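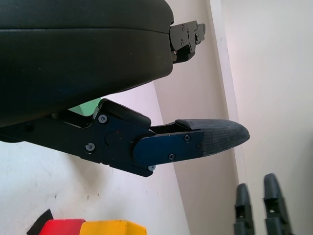

A fingertip and its screws, with the colored blocks in the corner.

Hi, I'm Kekeli Atinga, and I run Storkolo. We teach robots to do small jobs with their hands, and we do it the slow way: a person works the arms and fingers by remote control, does the job over and over, and the recordings go off to become training material. If you've ever tried to tie someone else's shoelaces while looking in a mirror, you already have a fair idea of what a first day here feels like!

I get asked how this became a company. I used to fix packing machines, and one June I was sent to a plant where a robot kept missing the same carton flap. I watched an engineer change numbers on a laptop all morning (very patiently, I should say) and kept thinking, just take its hand and show it. So I went home and read everything I could find about people doing that. I rented a room with decent light and good white walls, talked two friends into joining me, and picked Storkolo because it was the only name on our list that all three of us could spell over the phone.

We started with blocks, and we still start with blocks. Every new operator does. Red, yellow, green, whatever is in the bin, plus a little black piece that I love and most people hate, because it lies so flat. Reach, close, lift, set down, open the hands, reset. A good run is a boring run. When I train somebody I ask them to move at the speed they'd use to pour coffee for a guest, and to keep going if they fumble, since a robot that has only ever seen perfect grabs has no clue what to do after a bad one. We label the fumbles and keep them.

Our longest session so far had 237 runs in it, spread over two operators who took turns. I wouldn't want to do that every day — your shoulders feel it before your hands do, and tired people teach tired habits. So we now stop at 58 runs per person, then it's a proper break with the chair pushed back and something to eat.
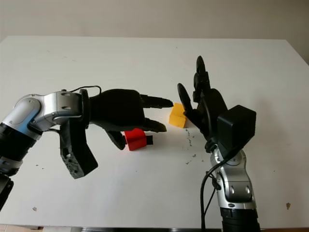

Fiadzo wrote to us that the hardest part was giving up on feeling anything: you close your own fingers, the robot closes its fingers, and you have to trust your eyes about whether the block is really held. After a week or so, the note went on, it stopped being strange and started being a bit like driving.

I've put that in our welcome folder, word for word, and it gets read out loud more than anything I ever wrote myself. I'd add that you look at the shadows a lot. A shadow under a block tells you plenty about when a fingertip is getting close to the table, and once you learn to watch for it you can't stop doing it (I do it with salt shakers now).

Two hands are a whole other thing. With one hand you can get away with sloppy planning. With two you have to decide early which one is going for which block, and the one that isn't busy has to wait somewhere sensible and stay out of the way. We write that down before each batch. Left waits open, right goes first, or the other way round, and then we swap so the robot doesn't grow up thinking the left hand is for decoration.

Most of our work comes from small firms and school labs that have a robot and a task but no time to sit and show it. Our very first paying job was called Pason. They wanted 300 good demonstrations of sorting by color, and we sent over 179 before we both agreed the instructions were wrong and began again with better ones. I was mortified. They hired us for the next job anyway, and I learned to ask for a trial batch first, which we now do with every customer. You get a handful of runs, you watch them with us, you complain, we fix it. Please do complain!
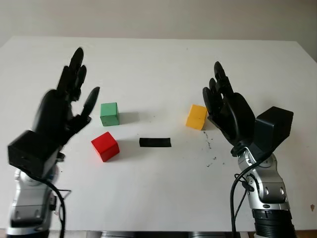

Both hands open, three cubes and the little black block between them.

We also run a short course called Nusholm, for people who want to learn to operate and don't have any background in it. No coding needed. You'll spend the first part only opening and closing the hands, then on to pushing, picking and passing from one hand to the other. We take up to six people at a time. Gamers tend to pick up the controls quickly, and knitters and bakers are often the ones with the nicest, calmest runs, so don't count yourself out.

If you'd like to visit, send a note through the contact page and tell me what you'd want the robot to learn. Drawings are welcome, and so are bad phone videos of the task. Wear sleeves you can push up, and come a few minutes early so we can get the chair set to your height.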